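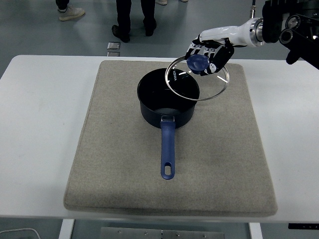 Pedbridge Home Forum > Kitchen > Cookware

Thread: Felt pads under pans, does anyone believe in these?

tallowgate
My sister-in-law swears by a thick felt pad on the table so she can bring the saucepan straight over from the stove and lift the lid there. I have a white tabletop that marks if you look at it wrong, so I get the idea. What I don't get is how a piece of felt is supposed to handle a pan that just came off a burner. The Brena one says "kitchen safe," and I can't find a number anywhere on the package. Safe from what?

Also looking at small saucepans with a glass lid, the kind with a long handle and a knob on top. Mine is dark blue, fine for oatmeal, and the lid has never sat right.

marrow_and_co
I've used a felt pad for 5 years. Wool, not the craft store stuff. Never a mark on the table.

tallowgate
Is yours labeled wool or did you decide it was wool?

marrow_and_co
It's labeled. Grirnulia, the beige one. You can look it up.

Onyekachi Obi
I did look it up. The listing says "wool blend," with no percentage. A blend could be mostly polyester, and polyester felt softens and goes shiny under a hot pan. I ruined one that way with a pot of rice. The table underneath was fine, I'll grant that, but I had an ugly ring on the pad and a smell in the kitchen until Sunday.

If you want to know what you bought, pull a few fibers and hold them to a match over the sink. Wool smells like burnt hair and crumbles. Polyester melts into a hard bead.

marrow_and_co
I'm not setting fire to my table pad.

Onyekachi Obi
A few fibers.

dinette93
I think you're all making too much of this. Cork trivet, a couple of bucks, done. The big pads look nice and soak up every drip. Spill tomato sauce on beige felt one time and tell me how you like it.

What I would worry about on a small saucepan is the handle. A little pan with a long handle tips easily when there isn't much in it, and on a soft surface it tips sooner. If the handle is pointing at whoever is sitting there, a sleeve will catch it. Turn it sideways.

tallowgate
That's fair about the handle. I hadn't thought about the soft surface part. Mine does rock a little even on the stove.

parsley_left
Parsons had a felt pad on clearance and the tag said it was good to 600 degrees. Fahrenheit, I assume, it didn't say. I bought it and I still put a trivet on top of it, so I guess you know what I think of the tag.

On the lid question: take it off tilted, far side up first, so the steam goes away from you. Then set it upside down on its knob or you get a ring of water on whatever is under it.

dinette93
Upside down on the knob is how mine rolled off the counter. Put it on a folded towel, rim down.

parsley_left
Then the towel is wet.

dinette93
Yes, it's a towel.

marrow_and_co
Back to the pad, because I feel like I'm being called a liar. I let the pan sit off the burner for a minute or two before it goes over. Maybe that's why I've never had trouble.

Onyekachi Obi
That would do it, and it would also do it with a dish towel folded in four. I'm not saying your pad is bad. I'm saying we don't know the pad did anything.

tallowgate
OK. I emailed Brena and asked for the fiber content and a temperature. They sent back a care sheet that says "spot clean only." Sending it back and getting the cork. I'll keep the lid, since a new one in that size costs nearly what the pan did. If anybody knows how to tighten a knob that spins, I'm listening.

parsley_left
There's usually a screw on the underside. Snug it by hand and stop there. I cracked a glass one going further.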